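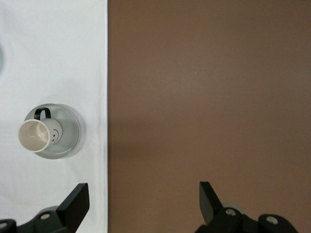
Figure 3. Cup and saucer on a white tablecloth, with part of the brown tabletop uncovered.

4.2 Table coverings and the noise of dishes

The second part of the study was carried out in the Testcombe dining hall, where meals are served at 56 tables. During June we recorded the sound level at lunch, first with bare tables and then with cotton tablecloths of the same size. The microphones hung above the middle aisle and were not moved between the two periods. In total we collected 1,936 short recordings, each of them starting at a full minute.

With bare tables, the sound level was often higher than 70 decibels when the plates were collected. With tablecloths, the same work stayed mostly between 60 and 70 decibels. The difference was largest for short, hard sounds – for instance a cup which is put down on its saucer, or a saucer which is put down on the table. Conversation was less affected. This agrees with our earlier result from the Tresetti canteen (Section 3), although the ceiling there is lower and the floor is carpeted.

One limit should be mentioned. On Friday the hall closes earlier and fewer guests come, so the Friday recordings were analyzed separately. They show the same direction, but the effect is weaker, and we do not draw a conclusion from them alone. The thickness of the cloth was also not varied. We return to this question in Section 5, where felt underlays are compared.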